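The Joltbridge pads came in October, and by then I had already decided to hate them. I had 30 runs to do with each set, and Erlow wanted a winner by evening.

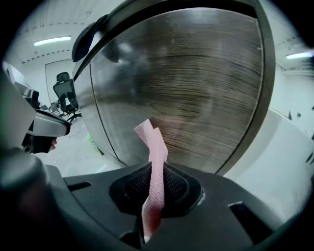
Erlow paid me by the day to say which gripper a tired person would choose. I started with the Ludonon pads, which were stiff and never surprised me. The Joltbridge ones bent. A pink finger pad with a diamond pattern on it stood up out of the housing, its tip folded over, and I kept looking at that fold when I should have been looking at my work.

I wrote "soft" on the score sheet and crossed it out. It wasn't a score.
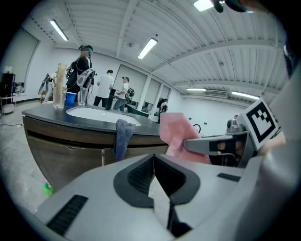 Pink cloth at the edge of the counter.

Cloth was the test I trusted. A cup tells you when you drop it. Cloth slides a little at a time, and you have to feel for it through the handle.

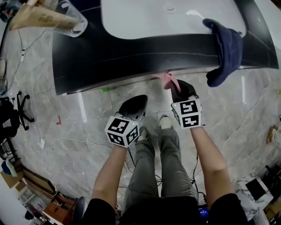 By run 30 my wrists hurt and I had stopped checking which set I was holding. I closed my hand and the cloth stayed. I opened it and closed it again - the same. Then I looked down at the sheet. I had been scoring in the wrong column for 2 pages.

I turned to a clean one and wrote the date at the top.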